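Work and Automation, Week 5 handout
Saturday, February 11, 2023 (weekend section)

Okay, so these are my notes from the lecture, cleaned up a bit for those of you who were stuck on the train, and also for everyone who told me my handwriting on the board is a crime. I've put the reading questions at the end. Bring your copy next time, we'll mark it up together.

Where we left off: last week was the packing line, and the big idea was that a job title hides a lot of little jobs. "Packer" sounds like one thing. Then you sit down with somebody for a shift and it's lifting, folding, checking the label, spotting the dented one, yelling across the room for more tape, covering for the person at the next station who ran to the restroom. When a company says it has automated packing, your first question should always be: which of those?

This week we move to food, and to the in-between kind of work where a thing has to get from a tray to a plate and look nice when it lands. Our main case is Thorlacius, the catering kitchen that does boxed breakfasts and conference tables. They plate 2646 pastries in a normal week. The kitchen has 13 people on the morning side, and before the trial, two of them did almost nothing but plating from five until the trucks left.

Thorlacius signed up with a small outfit called Pliris for a two-arm plating station. The trial starts in March, so what we have now is the planning stage, plus the interviews I did with the morning crew (summary below, names left off because I promised).

A word on vocabulary before we go on, as people mixed these up in the discussion posts. A task is the thing that gets done: donut onto plate. A job is the bundle of tasks one person gets paid for. A role is what the rest of the crew counts on that person for, and a lot of that never gets written down anywhere! The woman who plates at Thorlacius is also the one who notices that the glaze is off today. Glaze-noticing isn't in her job description. It's in her role. 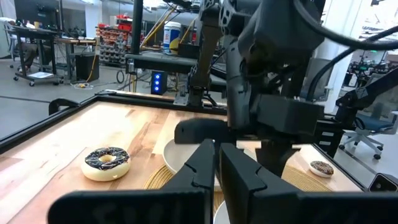
Plating is a lovely case for this course because everybody thinks it's easy. You've all put a donut on a plate. But try to write it down as instructions and you'll be there all afternoon — how hard do you squeeze, where do you squeeze, what do you do about the top? I made the weekday group try it and they got into an actual argument about sprinkles. Look at what the arm has to work with: two big black fingers with notched inner edges, and then a donut with dark chocolate glaze and sprinkles on top. A person just knows to keep off the glazed part. And then there's size. The donut on the little white saucer is smaller than the one sitting on the tabletop, so a grip that's fine for one may be no good for the other, and that has to be dealt with by somebody, in advance, for every product on the menu. That "somebody, in advance" is the bit I want you to underline. The work has moved. It used to sit in one person's hands at five in the morning, and now a piece of it sits in setup, in teaching the arms, in deciding where the plates and placemats go.

So who picks up the moved work? In the Thorlacius plan there are two answers, and they don't match, which I find really interesting. The Pliris proposal says their own people do the teaching and the kitchen just loads trays. The kitchen manager's plan has the two platers spending part of each shift at the station, showing the arms new items and fixing what goes wrong. Same machine, very different jobs at the end of it. In the first version the platers become tray loaders. In the second they get a new skill and (maybe) a new pay grade. When I asked about the pay grade I got a long pause.

What the morning crew told me, in short:

They weren't all that scared about losing the job outright. Turnover is high and the company says it'll let the numbers drift down on their own. What bothered them more was pace. Right now the plater sets the pace for the whole back half of the kitchen, and if she sees that the boxing table is swamped she slows down. They wanted to know who gets to slow down the arms. Great question. I'd put it on the midterm if I hadn't just given it away.

They also worried about blame. If a tray goes out messy, whose tray is it? One person had worked at a warehouse with a Goltix sorter and said every mis-sort got written up under the nearest human's name. Keep that one in mind for the accountability week.

And some of them were glad! Plating hurts your neck. You bend over the same table for hours, and the two platers both said they'd happily hand over the plain items and keep the fancy ones. I don't want anybody leaving this class thinking the workers' view is always no. It was more like "yes to this part, ask me about the rest."

Compare that with the Trutus case from the reader, pages 2 through the end of the section. Trutus is a hospital laundry with 386 employees, and there the folding machines arrived over one weekend with no conversation at all. Some of the gains were real, and so was the mess on Monday. As you read, keep an eye on who gets trained first and who hears about it secondhand.

Questions for next time, a paragraph each is plenty:

Pick a job you've had. List the tasks, then list what people counted on you for that wasn't a task. Which list was harder to write?

In the Thorlacius plan, who should be able to pause the station, and who should have to be told when it happens?

Suppose the kitchen adds a new pastry every month. Under each of the two plans, whose week gets longer?

Post your answers on the course page before class. Office hours are the usual ones, and yes, I'm bringing donuts.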